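Lecture 7: From a goal to a motion -- planning for contact tasks

Welcome back! Last week we got the arm moving freely through open space. Now it has to touch things, and I think this is where the course gets really good.

What to have ready

Pollico installed and running (the course build, not the one on the lab machines). Your joint controller from exercise sheet 6. If your controller still overshoots, fix that first.

1. Poses before paths

A planner needs somewhere to go. For a tap with a lever we write down three poses for the gripper: pre-grasp, grasp and end of turn. All of them are given in the frame of the tap, so when the tap moves, the poses move with it. Try it! Rotate the base plate in the scene file by 22 degrees and run the same script. If you typed in world coordinates anywhere, you'll find out very quickly.

2. Free motion, then guarded motion

Getting to pre-grasp is a normal planning problem, and Enine's default tree search is fine for it. The last stretch down to the lever is different. There we want a straight line, low speed and a check on contact force at every step. Stop on contact, then close the fingers.

3. Turning the lever

The lever can only move along an arc. Ask the arm to follow a slightly wrong arc with stiff position control and the forces climb fast -- plot them, it's a lovely graph. Softening the controller across the arc lets the lever guide the hand.
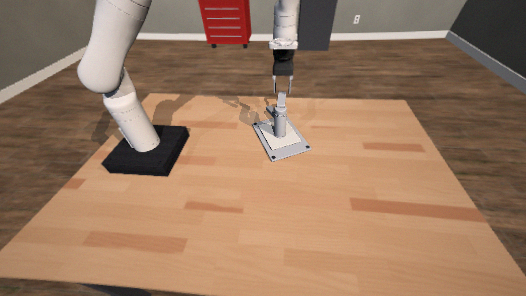 Notes and render: Khasawneh, Robot Software course. Updated 8 Apr 2020

With the fingers apart and pointing straight down near the tip of the lever, the guarded move is the one to think about. Which directions should be stiff, and which soft? Sketch your answer before you open the solver.

Exercise

Run the full sequence from 8 start poses using seed 111. Log every plan that fails and say which stage it failed in. Hand in the log and your script through Jokach.

Reading for next time: the chapter on impedance control, first half only.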